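Saturday Science Bench Assistant (part-time), Skasmont Learning Rooms, Banunton

Hours: Saturdays in term time, plus the odd holiday workshop
Reports to: Bethel Gebremichael, Workshops Lead
Closing date: Friday, April 14, 2023

We run hands-on science mornings for children between seven and eleven, most of whom arrive already convinced that chemistry means explosions. It falls to us to let them down gently, and we would like some help.

The sessions are simple. Coloured water, indicators made from red cabbage, things that fizz, things that were supposed to fizz. You will set up before the children come in, keep the benches going while Ziad Harb does the talking, and put everything back afterwards in a state that Ziad will recognise the following week. You do not need a science degree. Two of our best assistants came from catering, and one from a shoe shop.

A good deal of the job is glassware. We still use glass test tubes in wooden racks, because plastic ones go cloudy and the children treat them like plastic. You will fill them, label them, rinse them and dry them, and you will have opinions about bottle brushes by half-term. 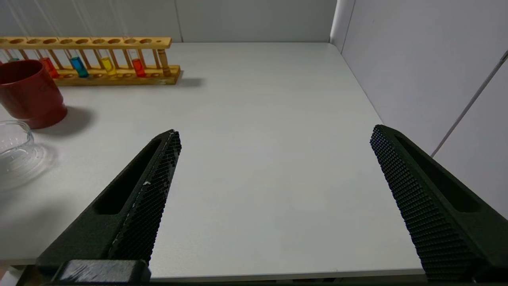
Colour matters more than you might think. The mixing session depends on red, blue and yellow being plainly red, blue and yellow, and a heavy hand with the dropper has given us more than one morning of brown. If you are the sort of person who measures the squash, please apply.

We are looking for someone who:

can stand for three hours and be pleasant for most of it
is happy washing up, and then washing up again
can explain the same thing to 3 children in a row without sighing audibly
will wear goggles, so that the children will too
can lift a box of racks up one flight of stairs (the lift is a matter of ongoing correspondence)

Experience with children is useful. Experience with food colouring and pale clothing is also useful, though people tend to acquire it quickly.

We offer paid training with Yabsira Jemal over two Saturdays, a lab coat that nearly fits, travel within Banunton, and tea. Biscuits are provided but are counted by the children. The post is subject to the usual background checks, which we arrange and pay for.

To apply, send a CV and a short letter to Bethel at the Skasmont office, or hand them in at reception. Half a page is plenty. Tell us about something you have had to explain to a person who was not listening – we will ask about it at interview.

Interviews will be held in Room 40, up the stairs already mentioned.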